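**Homemade mustard keeps separating in the squeeze bottle – what am I doing wrong?**

I started making yellow mustard in September, from powder, vinegar, water, turmeric and salt. It tastes great on day one. By day 6 there's a layer of sour yellow water on top, and my family gets that on their hot dogs first. They've begun reading the bottle its rights. I measure everything with cups and spoons. Do I need a thickener, or a new hobby?

– Zsófia Szűcs

---

**Pirmin Bachmann**

Shake it.

---

**Asnakech Mamo**

Pirmin's method works for the length of one hot dog. For longer than that, cook it. Mustard powder needs heat and time to swell and hold on to the water. Keep it on the lowest burner for 14 minutes, stirring the whole way, and open a window unless you enjoy crying in front of a saucepan. It should drop off the spoon in blobs. Let it cool before you bottle it.

Also, weigh the powder. A cup of mustard powder is more of a mood than a measurement. I got a different amount every time I scooped, and the runny batches were the light scoops. Any cheap digital scale will do.

---

**Ursina Bühler**

Agree with Asnakech on the scale, less so on the window (the neighbors complained). A teaspoon of flour whisked in cold at the start also helps. Purists will object, but they aren't the ones with yellow water on their shirts.

Snip the nozzle a bit wider too if yours clogs.
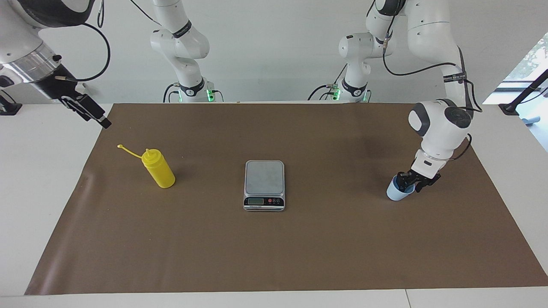
*Yellow squeeze bottle and digital kitchen scale*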